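The sound residency at Danano takes in artists for 16 weeks at a time, and the program's director has run it since the workshop moved into the old bottling plant in Rirkbridge. We talked in the plant's kitchen in July, between two studio visits.

The current theme is listening at a distance. "We asked people to make work for a room they wouldn't be in," the director said. "Most of the proposals were about streaming. I was more interested in the ones that used the mail."

There were 762 applications for the last round, up from around 200 the year before. The jury read all of them. "It took too long and we'll change it," she said. "Next year the first stage will be one page and a sound file." 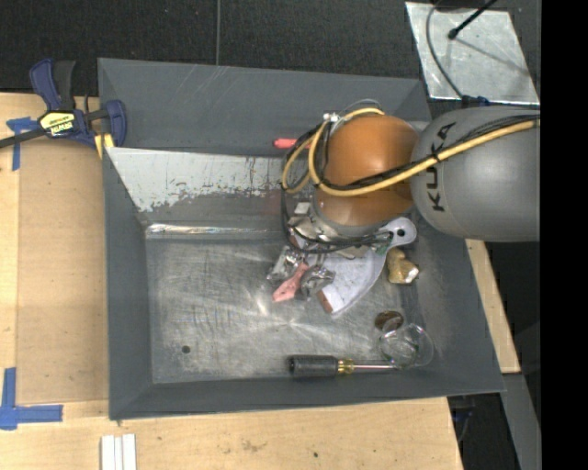
A KUKA arm over a gray bin.

The partner school, Gridarside, sends students for the second half of each residency. They get a desk, a key and a share of the equipment budget. The director said the students often ask better questions than the visiting curators. "They want to know what a cable costs and who pays for it."

The final show opens at Bondarchuk, a former cinema with 100 seats. Half the works will be played there without the artists present. Asked if audiences mind, she said some do. "They come for the talk afterward. We've kept the talk, but it's by phone, and the line isn't always good."

Applications for the next round open in the fall.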